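How does a robot learn to put a peg in a hole?

Easy for you. You did it as a toddler! Hard for a robot. Nobody can write down every tiny finger move, so we show it instead. Lots and lots of times.

At Umton the robot is called Duman. It practises on a white board with blue pegs and blocks. A person moves the robot's arms from a special chair, and the computer remembers everything: what the robot's cameras saw, where each finger went. One go = one example.

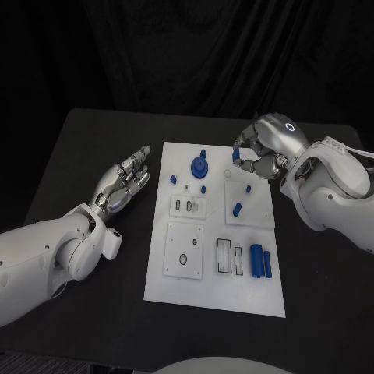
Birsen Eren does 70 goes before lunch. Then swaps with Oğuzhan, becuase your arms get tired! Dropped pegs get saved too, but with a label saying "oops". Each go takes nearly 10 seconds.

Then the computer looks through the whole pile and hunts for patterns. Peg a bit to the left? Move the hand left. Peg lying down? Grab it differently.

Why so many? If the peg was always in the same spot the robot would only learn that one spot. So we move things about between goes.

Try it at home: 2 players, one blindfolded, one giving instructions. Get a pencil into a mug. How many words did you need? Quite alot, probably.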